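4.2 What the money went on, and what I'd do about it next time

I said in the introduction that this paper would be frank about costs, so this is the section where I have to own up to a few things. When we wrote the equipment plan for the Skiltville cell, I had a tidy spreadsheet with the arm on the top row in bold and everything else squeezed into a line called "sundries". I was quite proud of it. The arm was by far the biggest single purchase, so it got nearly all of our attention: three rounds of quotes, two site visits, and a long argument over reach that I still think I won (my colleagues disagree, and they're welcome to write their own paper).

The sundries line had 76 pounds in it. I wish I were joking! That was meant to pay for cable ties, straps, clamps and "bits", and I'd copied the figure from an older plan for a bench that had no moving parts at all. It was gone before the end of April. By the time we closed the books, small parts had come to 1457 pounds, spread over so many little orders that our finance office asked whether we could please save them up and send them in one go.

Most of that went on getting cables from one end of the arm to the other. We had priced the arm and we had priced the things to be fixed to its wrist, and in my head the space between the two was free. A cable that has to follow a wrist through a full turn needs slack, and slack needs somewhere to go, and then it all has to be held down at enough points that it doesn't wander into the bin and take an item with it. We bought ties, then wider straps, then longer cables when the first lot proved too short (they're in a drawer if anyone wants them). Figure 4 shows the arm at work over the bin, with the cable run as it was when we drew up the final costs.
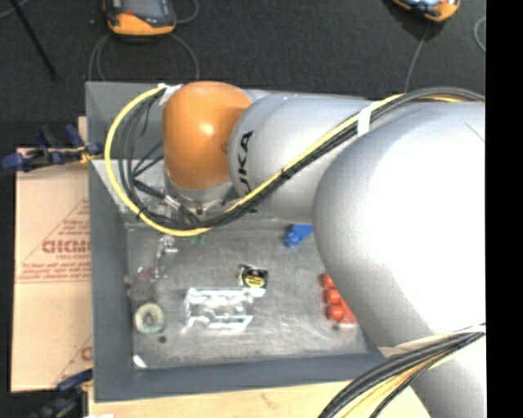 Figure 4. The picking cell at Skiltville, with a KUKA arm over the gray bin and a spread of test items, among them a tape measure, a roll of tape and a clear plastic container.

Colin Lambert, reading a draft of this section, objected that I was making too much of the small stuff. In his view a group planning its first cell should worry far more about the support contract, as a few hundred pounds on straps is annoying but a year of paid support you never use is money straight out of the window, and he would have liked to see a table of what we paid Holovko set against the number of times we rang them.

He has a point, and I can give the numbers without a table. We paid Holovko 2321 pounds for the first year of support and rang them 8 times. Five of those calls were in the first fortnight, when we were all a bit frightened of the controller, and two of the others could have been settled by reading the manual properly. The last one saved us, though. It was a fault in a settings file that none of us would have found, and it was sorted over the phone in an afternoon. Would I pay for the first year again? Yes, I would. I wouldn't sign for the second year at the same time as the first, as we very nearly did, and I'd ask whether calls can be bought in a bundle. Wiltitz offered us something of that kind, but only after we'd signed elsewhere.

Back to the small stuff, with apologies to Colin. The other thing I'd plan for differently is the test items. We wanted a mix that would give the picking software a hard time: shiny things, see-through things, things that crumple. I assumed we could raid our desks for them, and to begin with we did. The trouble is that a desk-drawer item can't be bought again when it gets squashed, and once you've swapped one item for another that's nearly the same, your April results and your July results aren't really about the same task any more. So buy your items new, buy spares on the same day, and give them their own line in the budget. We used the Vulitz list as a starting point for the later sets and added to it.

The work surface I'd leave well alone. Ours is a light wooden top with clamps on it, and every time somebody suggested a proper machined base we got a quote, winced and went back to the clamps. For a cell whose layout is still changing every few weeks I think that's the right choice. Ask me again when the layout has settled down.

If I were filling in the form today I'd take the arm's price as given, put a fifth of it aside for everything between the arm and the bin, and refuse to let anybody (me included) type the word "sundries". The split between cabling, fixings and test items is set out in section 4.3, along with the delivery times, which were a separate headache.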